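Open Day at Drorndale, or How I Spent a Morning Watching a Cell Not Restart

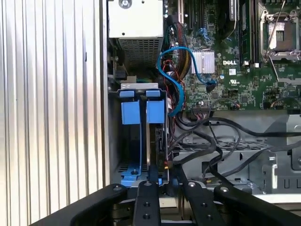 I went to the Drorndale open day in December for the sandwiches and for the disassembly cell, in that order. Benadow runs the site, which takes in retired office computers and pulls them apart for parts and scrap. For years this was done by people with screwdrivers. A good share of it still is, and they were the ones looking relaxed.

Our guide was Eirlys Bevan, who has the site's safety job and the tone of someone who has explained light curtains to visiting executives before. She handed out glasses and foam earplugs, then walked eleven of us down to the cell by way of every fire exit in the building.

The task on show was drive removal. A desktop comes in with its side off, the arm goes down, finds the drive cage, takes hold, and lifts. Easy to say. The inside of an office desktop is a bad place to put a hand, even a metal one. There are cables lying over whatever you want to reach, there are sheet metal edges, and the plastic handles were designed by somebody picturing a thumb.

At 10:40 the arm stopped dead over a chassis and the stack light went red. A few people clapped, thinking it had finished.

What had happened, as Necati Çınar told us while scrolling through the log, was a force limit trip. He wrote most of the cell's control code and didn't seem embarrassed, which I liked. The fingers had met more resistance than they should have on the way in, so the controller halted the arm and held it there. The gripper itself is from Bilgin. The force sensor behind it is from Hident, and it is the part everyone at the site has opinions about.

The limit used to be set higher. Then, last spring, the arm caught a loop of cable along with a drive and kept pulling. The cable held. The chassis came up off the fixture with it, swung into the guarding, and dropped. The guarding did its job and there was no one inside, but a panel was bent badly enough to need replacing, and the cell was shut for 37 days while they worked out why a machine with a force sensor had failed to notice it was carrying an entire computer.

The answer was dull. The sensor was being zeroed at the start of each shift and at no other time, and its reading drifted as it warmed up. By midmorning it was reporting a good deal less pull than was really there. The sensor now gets zeroed before every pick, and the limit is lower. Of the 1,777 machines put through the cell since it reopened, 1,627 went through without a stop. The rest tripped the limit and waited for a human. Çınar considers this a fine result. The production side, from what I gathered over lunch, considers it 150 walks to the cell.

Restarting is slow on purpose. Someone has to lock out the power, tag it, open the gate, free whatever is stuck, close the gate, and reset from outside where the whole cell is in view. Bevan insisted on doing it by the book with us watching, and it took three attempts, the first two defeated by a gate switch that didn't want to admit the gate was closed. "That switch is on my list," she said. I asked how long it had been on the list and she offered me a sandwich.

I asked whether they had thought about moving the cables aside first. They have. A second arm was quoted, then priced, then forgotten. For now an operator tucks the worst of them out of the way before the chassis goes in, a step that appears in the written procedure as "prepare unit."

We left before the cell had caught up on its queue. If you go next time, ask to see the bent panel. They kept it, and it hangs in the corridor by the coffee machine with the repair invoice taped to it.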